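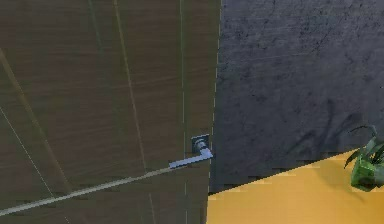 How to Quiet a Squeaky, Sticky Interior Door

Before you take anything apart, open and close the door slowly a few times and just listen. A squeal nearly always comes from the hinges, while a scrape means the wood is rubbing somewhere on the frame. Ours did both, and I put up with it from January until spring, which my family will gladly tell you was far too long.

What you'll need
A hammer and a big nail
A screwdriver
A rag and some steel wool
Paste wax or a plain white candle
Sandpaper, medium and fine

Step 1. Pull the hinge pins, one at a time
Close the door first, so the latch holds it for you. Set the tip of the nail under the bottom pin and tap upward until the pin lifts, then work it out by hand. Do the bottom one, finish it completely, put it back, and only then go on to the next. I did all of them at once the first time and ended up hugging a very heavy door while calling for my husband!

Step 2. Clean and wax
Rub each pin with steel wool until the black gunk is gone, wipe it with the rag, and give it a good coat of wax. Spray oil works too, but it drips and collects dust, and you'll be back at it before the year is out.

Step 3. See to the handle
Wood handles and metal handles alike get loose over time. With a lever like the one on this door, wiggle it up and down, and if there's play, look for the screws or the little set screw underneath and snug them up gently. Don't crank on them. 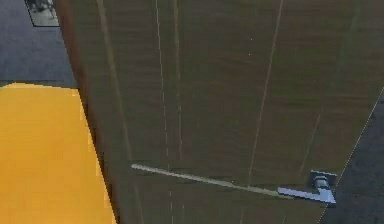 Saeed Akbari wrote in to say that his latch still clicked loudly after all this, and that rubbing candle wax on the slanted side of the latch bolt took care of it. I tried it the same evening and he's right, so please consider it Step 3 and a half.

Step 4. Find where it sticks
Slide a sheet of paper between the door and the frame and move it along slowly. Wherever it catches, make a light pencil mark. Tighten the top hinge screws before you sand anything — a sagging door is often just a loose screw.

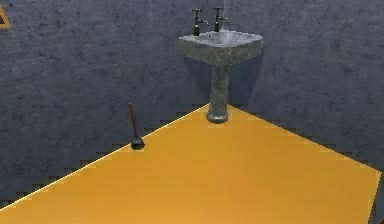 If it still rubs, sand your pencil marks with the medium paper, a few strokes at a time, closing the door in between to check. Finish with the fine paper and touch up the bare wood with a little stain or paint, or it will soak up damp air and swell all over again. Bathroom doors are the worst for that, so run the fan after showers and leave the door open a while.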